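**How do you sort odds and ends when half of them don't belong to any category?**

Asked by Zuleica Quintana, Parnstead

Hi everyone, long-time reader, first time I've worked up the nerve to post. My sister and I took over our aunt's music and speech room this August (she taught piano to little ones in the mornings and did reading-aloud practice with adults in the evenings, bless her) and we are now the proud owners of 131 small things with no home. I know the number because my sister wrote them all in a notebook before she would let me move anything.

Most of it is easy enough. Sheet music goes with sheet music. But then there are the blocks she used for rhythm games, in all sorts of colors and shapes, plus a couple of metronomes, a microphone or two, and those little stands that seem to multiply when you turn your back. I bought colored plastic bins thinking I'd match each color of block to its own color of bin, and I got as far as the second evening before I had a pile of gray and tan and pinkish ones that matched nothing at all. My sister says put them in a bag. I feel like if they go in a bag they will never come out again.

So my questions are, do I sort by color, by shape, or by what they're for? And do the tall things live on the same table as the bins or somewhere else? The table isn't deep and I'd like to still be able to use it. Thank you so much in advance, and sorry for going on.

---

**Beril Toprak** (marked as helpful by the asker)

Oh, Zuleica, I felt this one! I ran a toddler music hour in Warham for 17 years and I think I sorted our rhythm blocks a different way every single fall, so let me save you a few falls.

Don't match the block color to the bin color. It looks lovely in the store and it falls apart the minute you own a gray block, and you will always own a gray block. What the bin color is good for is telling *you* which bin you mean, so you can call across the room "it goes in the red one" and whoever is helping can find it, even if they're four years old. Let the color be the name of the bin and leave it at that. Then decide what each name stands for. Ours were "morning," "afternoon" and "needs a wipe," and it was plain enough that the parents picked it up too.

Line the bins up along the back of the table, touching, so they stay put and nothing slips down between them. Tall things go at one end of the row, on the same side as the hand you write with. I kept my metronome right next to the last bin and the microphone past that, because I reached for the metronome ten times an hour and the microphone maybe twice. And if your mic is on one of those round-based stands, point it away from the bins or you'll be knocking it with your knuckles all day long.

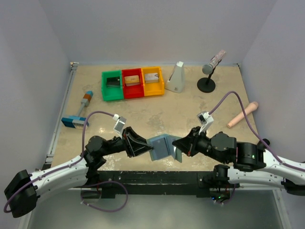

Then there's the middle of the table, which I would guard with my life. Keep it for the one thing you're working on and send everything else to the back. I used to let the "just for now" pile sit there and by lunchtime I was setting up on the piano lid. For odd shapes, and I mean the angled ones and anything that won't sit flat, give them a shallow tray instead of a bin. They jam in bins and then the children tug and you get a shower of blocks.

And please don't use the bag! Your instincts are good. We had a bag. I believe it is still in Warham.

---

**Güven Coşkun**

by what theyre for. color is for looking at. also get lids if the room is dusty

---

**Tarık Şimşekoğlu**

I agree with most of what Beril wrote, though I'd add a word for sorting by shape if the players are older. My daughter's group goes by number of sides, and the kids enjoy arguing over where the strange ones belong, so you get a bit of a lesson out of the cleanup.

One small thing about wind-up metronomes, if yours are that kind. Let them run down before you put them away for any length of time, and keep them on a level surface. Mine lived on a sloping shelf for a year and developed a limp.

*Zuleica Quintana replied:* Thank you all so, so much. Bins are along the back now and my sister has agreed to a tray. She is keeping the notebook going, though, and she says we're still missing 6.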